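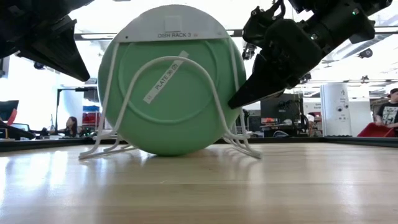 Where did the bell of Bodimby College hang before it came to the library porch?

It hung in a small open tower behind the dairy building, on the side facing the river.

From: Anqi Meng
To: Bodimby campus history list
Date: January 15, 2023
Subject: Re: The bell and the dairy building

Dear all,

Thank you for the message below. I have now read the building ledger from the first page to the last, and I can answer two of the three points.

> The plaque on the library porch says that the bell was bought
> for the chapel. My father studied at Bodimby and always said
> it came from the dairy, where it called the students to the
> morning milking. Does any paper support him? Also, who cast
> it, and is it true that the first tower fell down in a storm?

Your father was right. The ledger has an entry on page 159: "bell and rope, for dairy, 275 pounds with yoke." I first took this for the price, but the word "weight" is written over the column. The chapel is not in the ledger until 21 pages later, and there the only purchases are benches and a stove.

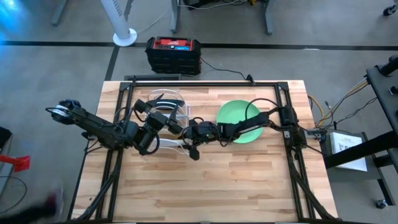 Two black robot arms and a clear plastic container at the wooden table.

About the maker, the name in the ledger is Jacobs. I looked for the same name on the bell, but the rim has been painted many times and I could read only the letter J and what may be a C. If somebody knows of a foundry called Jacobs that sold to farm colleges in our part of the state, please write to the list. The other name on the page, Vavonton, is the railroad station where the bell was unloaded – it is not a maker, although the old alumni booklet says so.

The storm I could not confirm. The minutes of the building office speak of "the tower being taken down" and of 40 feet of timber carried to the sheep barn for use there. To me this sounds like a planned job, but my reading of such old phrases is not always correct, so I would like a second opinion. The page after it is missing.
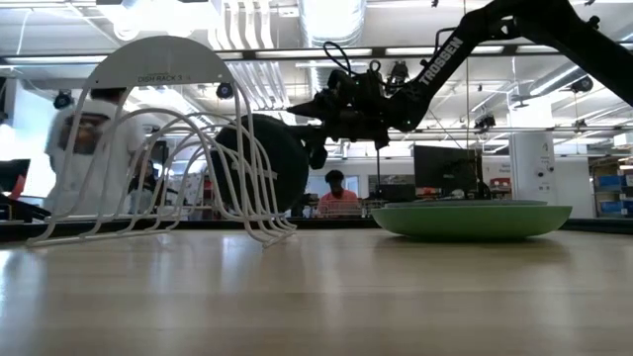 Photo: Anqi Meng

One more thing concerning the plaque. The text was prepared when the bell was moved to the porch, and the person who wrote it had probably seen only the chapel booklet. I would suggest to change one line, "bought for the chapel," to "bought for the college dairy," and to leave the rest as it is.

I can send a copy of page 159 to anybody who wants to check my reading. The handwriting is small but quite clear.

With kind regards,
Anqi Meng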